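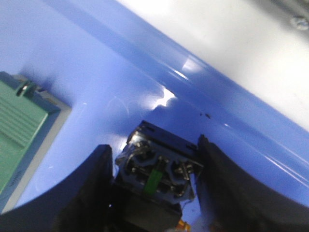 November 2023

Spent most of the afternoon going back over the workshop we ran for the Engelbrecht school group, the one on how families find each other again after they have been driven out of a country. I want to get my thoughts down while they are fresh (and while my tea is still warm, which won't be long in this building). The tracing exercise went better than in July, I think mostly because we let the students read the letters aloud first and only then handed out the maps. When they got to the part where a letter comes back unopened, the room went very quiet. I still have to rethink the surface we lay the map cards on, though. Glossy blue plastic, with a white glare spot like the one on this piece, is hopeless under our lights, and anyone sitting on the wrong side can't read a word. Matte paper underneath next time, please, whoever sets up.

We had 40 minutes for the discussion and used every one of them, and could happily have used 90. The students wanted to talk about camps, and in particular about what school is like in one, far more than about treaties. I had a whole page on the treaties! I cut it down to a paragraph as I went, and I don't believe anyone missed it. For the Casard visit I'd like to start with the camp school timetable and work outward to the law from there.

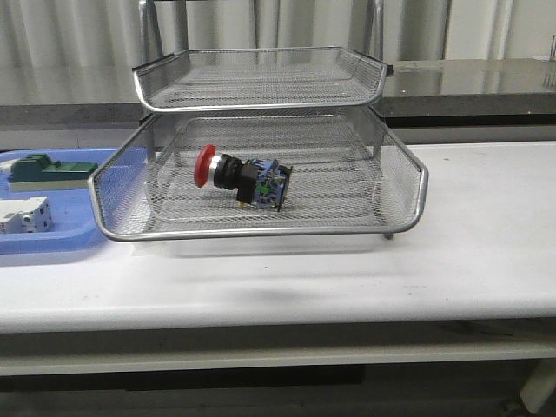
The testimony packets need sorting before they go over to Gernbridge. At the moment the translated letters and the teacher notes are all in one pile, and twice now I have picked up the wrong one in front of a class. A two-tier wire mesh tray like the silver one on the white table would do nicely, letters up top and notes in the larger tray below, once the red-capped emergency stop button is out of the lower one. Please keep the 16 letters in the order they were written. The gaps between the dates tell the story as much as the words do, and the students notice them.

One question I couldn't answer well: a girl asked who decides when it is safe to go home. I said something about agencies and governments and then a bit about families deciding for themselves, and she nodded politely, but it wasn't good enough.
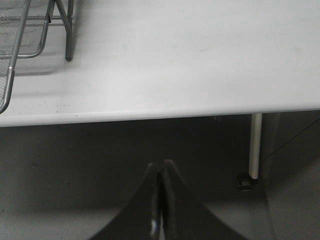
I'd like us to build a proper activity out of it, maybe with around 10 short cards, each giving one reason to return or one reason to stay away, and let the groups argue it out. Clurnov has offered to read a draft. Still to do: ask for larger print on the maps, fix the spelling on the second handout, and write to thank the Engelbrecht teachers, who stayed late to help us stack the chairs.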